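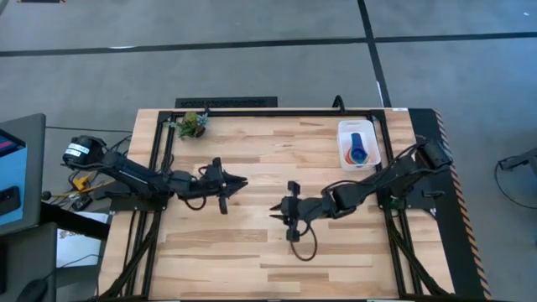
Tabletop with the succulent at the back left and the white plastic bin at the back right.

Plernitz Tabletop Objects: README

Version 2, August 1, 2019
Maintained by Harish Kotian. Labels checked by Fereshteh Taheri.

What this is

A set of 2336 short written records about small household things kept on a wooden table: where each one sat, what it was near, and whether it was put back in its place. There are 73 object names in the list. I would treat that list with some suspicion, for reasons given under Labels.

What is on the table

The top is light-coloured wood with a strong striped grain. Grain direction is used as a rough guide to orientation, which works until somebody turns the table around. The fixed items are a small potted succulent in a dark pot and a translucent white plastic bin. The bin holds something long and blue, stood upright, with rings in orange, red and green around its lower end. The middle of the wood is where things get set down and picked up again.

Labels

"Tidy" means the object is back in its listed spot. It says nothing about whether the spot was a sensible one. Fereshteh and I disagreed often enough over "in bin" and "at bin" that we merged them in May, and I am still not convinced we should have.

The plant is labelled "succulent" throughout. Version 1 had "cactus" in places. If you find one we missed, please send the record number.

Colours were written down by eye. Grey carpet and white plastic are safe enough. The plant's leaves are green and a pale bluish colour, and the two labellers did not split those the same way, so don't build anything on leaf colour.

Files

objects.csv – the object names and their listed spots
records.csv – one line per record
notes.txt – free comments, unedited, spelling included

Known problems

The Brotard naming scheme was used for the first batch and the Carvalho scheme for the rest. The conversion was done by hand. I have checked it 2 times and found errors both times.

We have seen these records described as a study of how people keep house. They are not. It's one table, and the labellers chose the spots themselves.

Use

Free for teaching and research. Cite as Kotian and Taheri, Plernitz Tabletop Objects. Corrections go in the Warnelon tracker under "labels".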